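4. Setting up your first room

Now the fun part! By this point you have the Flandby planner installed and your project saved (if you skipped section 3, go back and save it, because the planner won't keep the walls of an unsaved project).

1. Open the Rooms tab and choose New Room. Type a name you'll recognize later. "Kitchen" is fine, "Kitchen, narrow end" is better if you plan to try more than one layout.

2. Enter the wall lengths in inches, going clockwise from the door. You can type fractions. The room closes itself up when you enter the last wall, and it's a lovely moment when it does.

3. Set the ceiling height. Leave the field blank to use the house default you picked in section 2.

4. Drag a door from the Mägi starter set onto a wall. It snaps into place, and the arrow keys nudge it left or right. Press F to flip the side it opens on.

Note: The starter set holds 14 doors and 70 wall and floor finishes. More can be added later from the Library tab (see section 6).

5. Press Tab to go from the floor plan into the walk-through view. Hold the right mouse button to look around, and use Q and E to lean.

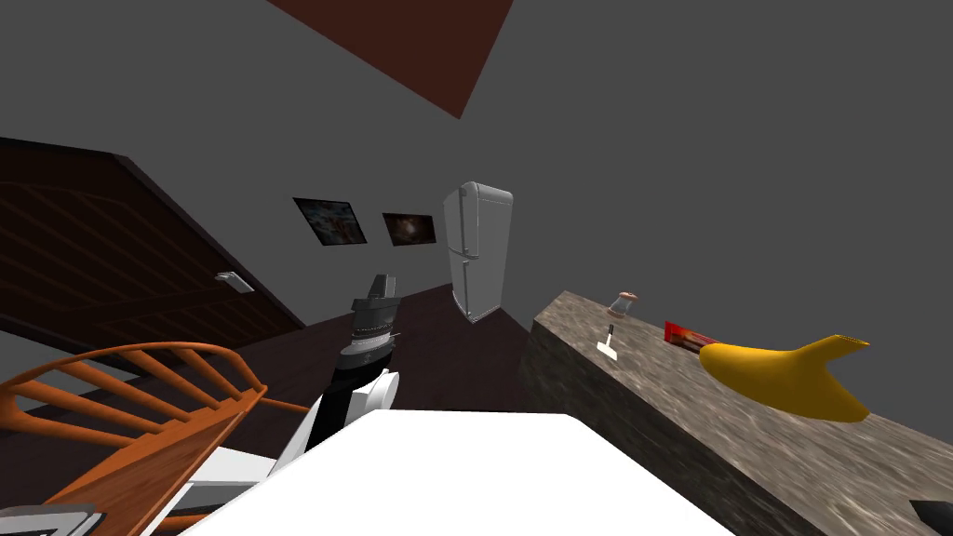
6. Pick a finish for the walls. Start plain! You can paint one wall at a time by holding Shift while you click, and Ctrl+Z takes you back up to 50 steps, so go ahead and try the loud colors too.

7. Click Save Version. Each room keeps 6 versions, and the oldest drops off when you add another. Pin any version you want to keep for good.

Caution: Changing a wall length after you have placed cabinets will move every cabinet on that wall. Save a version first.

Caution: Files made in the older Jillico format open fine, but once you save them here they can't go back. Work on a copy.

Tip from Izzati Ginting, who tested this section: turn on Show Swing before you place any furniture. She found two doors hitting each other in her own hallway plan and fixed it in a minute.

If the walk-through view feels slow, switch Shadows to Low under View > Quality. Owners of the Rokerska tablet should also turn off Reflections.

Next: 5. Adding cabinets and counters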